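Le réseau Sanen renouvelle les plans de travail de ses ateliers partagés
Publié le 2021-04-08

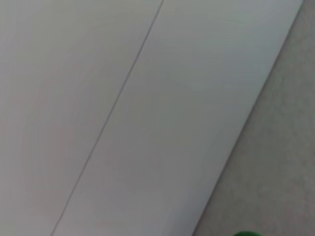 Surface gris clair, unie et mate, traversée par une fine ligne sombre.

L'association Sanen a voté le remplacement des plans de travail dans les 12 ateliers partagés qu'elle gère. Les travaux débuteront en septembre par l'atelier de la rue Ghoneim, le plus ancien du réseau, et se poursuivront site par site jusqu'au printemps suivant.

Le marché a été attribué à l'entreprise Plalier, qui fournira 118 plateaux et assurera la dépose des anciens. Deux autres sociétés avaient remis une offre, dont Clelix, déjà chargée de l'éclairage des locaux. La différence s'est faite sur le délai de remplacement en cas de défaut : cinq jours ouvrés chez Plalier, trois semaines chez ses concurrents.

Les plateaux actuels datent de l'ouverture des premiers ateliers. Plusieurs ont gonflé près des éviers et les chants se décollent, ce qui a conduit l'association à fermer quatre postes l'hiver dernier. « On a recollé, poncé, revissé. À un moment il faut arrêter », résume Gaetano Grasso, responsable technique du réseau. Les nouveaux modèles seront posés sur les piétements existants lorsque leur état le permet. Les autres piétements seront remplacés dans le cadre du même contrat.

Le choix du revêtement a fait l'objet d'une consultation des adhérents. Ils étaient 1 115 à répondre, sur un total de 3 336 inscrits. Une teinte claire l'a emporté devant un décor bois et un gris anthracite. Les adhérents qui pratiquent la couture et la reliure ont surtout demandé une surface sans motif, sur laquelle les tracés restent lisibles. Ceux de l'électronique souhaitaient un dessus antistatique -- cette option a été retenue pour deux ateliers seulement, en raison de son coût.

Rianne De Haan, présidente de l'association, précise que les cotisations n'augmenteront pas. La dépense est couverte par la réserve d'entretien et par une subvention déjà notifiée. Le montant du marché sera communiqué lors de la prochaine assemblée générale.

Pendant les travaux, chaque atelier fermera quatre jours. Les réservations seront reportées d'office sur le site le plus proche et les adhérents recevront un message avec leur nouveau créneau. Les casiers individuels devront être vidés la veille de la fermeture. Les machines fixes, perceuses à colonne et presses, resteront en place mais ne seront pas accessibles.

Les anciens plateaux encore en bon état seront cédés gratuitement aux associations qui en feront la demande. Moataz Hegazy, chargé de l'inventaire, a commencé à les trier par longueur. Les pièces trop abîmées partiront en déchetterie -- le transport est compris dans la prestation de Plalier.

Le calendrier détaillé des fermetures sera affiché à l'entrée des ateliers avant l'été. Les demandes de récupération de plateaux sont à adresser par écrit au secrétariat de Sanen, en indiquant les dimensions souhaitées et l'usage prévu.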